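23 Aug 2026

Boot traction rig, rotation tests, second block. Rig on the long bench, tray 14 (ryegrass on sand, cut on Friday by Mudassar). Normal load 500 N, rotation 0 to 40 degrees, 10 twists per boot per condition. Logging in Senex. Samina on the handle for the first half, me on the handle for the second. Areeba had the spreadsheet.

Boots:

- Nunero, eight-stud, aluminium, size 10
- Luletti, six-stud front with moulded heel, size 10
- Our own reference sole, flat plate with six steel studs

Zero check before starting: torque cell read 0.3 Nm unloaded, tared to 0.0. After the morning it read 0.2 again. Small against what we measure, but it was stable last week and I would like to know why it has moved. Cable strain relief is loose at the cell end. Taped for now, needs a proper clip.

Reference sole first. Mean peak 41.2 Nm, spread 2.1. Last block gave 40.6 on tray 11, so the trays agree well enough to carry on. Twist 4 was thrown out and repeated (handle slipped off the dog before 20 degrees). Both runs are in the file, the bad one flagged.
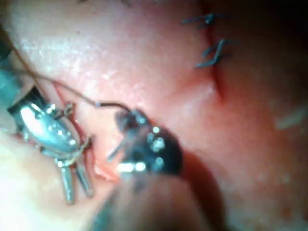 Does a longer stud always give a higher peak torque on this turf?

Only up to the point where the root mat shears. Past that depth the extra length sits in loose sand and adds very little, and on tray 14 the 18 mm and 21 mm studs were within a spread of each other.

Stud length results, Nunero boot, moist tray:

| Stud | Mean peak (Nm) | Spread | Angle at peak (deg) |
|---|---|---|---|
| 15 mm | 38.4 | 1.9 | 14 |
| 18 mm | 44.7 | 2.4 | 17 |
| 21 mm | 45.3 | 3.0 | 18 |

The 15 mm curve has a clean peak and then falls. The 18 and 21 curves flatten and stay high to the end of travel. For a prop pushing in a straight line that hardly matters. For a back stepping off a planted foot it might, and the plateau is what the physio group keeps asking us about. Peak torque alone hides it. I have added a column for torque at 30 degrees, and past data will need re-reading to fill it in. Areeba thinks the old export files hold the full curve. The ones from before the logger change may only hold the peak.

Luletti boot, moist tray, studs as supplied: mean peak 39.9, spread 4.4. The spread is too wide. Looked at the twists in order and the first three are low, the rest bunch at 41 to 42. Foot form was not seated in the heel. Samina found a gap at the back big enough to take a feeler gauge. Re-laced over the form with the heel wedge in, repeated all ten: mean 41.8, spread 1.7. Use the second set only.

Action: heel wedge goes in for every boot, whatever the fit feels like. Add to the method sheet.

Moisture. Probe readings at five points on the tray, before and after each boot. Started at 24 per cent, finished the moist block at 21. The rig lamps are drying the surface. Severino suggested putting a cover over the tray between boots, which we did from the Luletti repeat onwards, and the reading then held at 21. The Nunero numbers therefore ran slightly wetter than the Luletti numbers. I would not publish a comparison between the two from today.

Dry block abandoned after the reference sole. Tray 14 had too few fresh positions left. We are getting ten twists from a row if the spacing is kept at one and a half sole widths, and the last row had been walked on. Reference sole dry: 46.0, spread 2.8, seven twists only. Keep as a rough guide.

Position map for tray 14 is on the inside of the cupboard door. Anyone using the tray for stud wear work, please mark your holes on it. Two in row C are not ours. 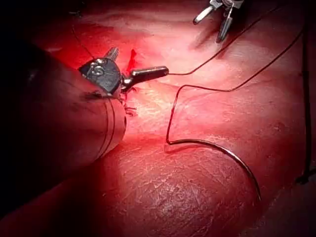 *Fig. 2. Black instrument wrist with a single dark jaw, over red tissue.*

Handle speed. Method says steady rotation, 12 degrees per second. Senex shows Samina at 11 to 13 and me at 9 to 15. Mine is poor. Plotted peak torque against mean speed for the reference sole and there is no slope I can see, but the range is narrow and the points are few. A geared motor would settle it. Rafferty priced one in the spring and the mounting plate was the expensive part. Ask him whether the old scrum machine winch gearbox could be cut down. It has the right ratio on paper and it is only holding a door open at present.

Load. The weights stack is 500 N nominal. Checked on the platform scale: 498. Leave alone. Worth remembering that this is well under what a forward puts through one foot in a scrum, and we should say so each time the numbers go out. The frame flexes visibly above 900 N. Any higher-load work waits for the new cross member.

Stud wear. Nunero aluminium studs show a bright ring at the tip after 40 twists, no change in length on the calliper. One stud (outer, second from toe) had backed out a quarter turn. Checked torque on all eight and re-tightened. This was found after the 21 mm set, so I cannot say which twists it affected. The last two in that set are the highest, which points the wrong way for a loose stud, but note it against the data anyway.

Pitch visit. Orakzai ground has offered the in-goal area at the far end for field twists in October, once the renovation seed has taken. We need:

- the portable frame, with feet that do not sink
- battery for the logger, full day
- soil probe and spare pins
- boards to stand on between positions
- groundsman's cutting height for that week, in writing

Mudassar wants the same three soles as today and no others. Agreed. Last time we took eleven and finished four.

Filing: raw curves under today's date, folder "rotation_block2". The Luletti first set is in the subfolder "unseated". Do not average it in.

Next session: fresh tray, reference sole at start and end, dry block first while there is room. Cover on between boots from the start. Someone other than me on the handle.

Cable clip still to buy, M4, two of them.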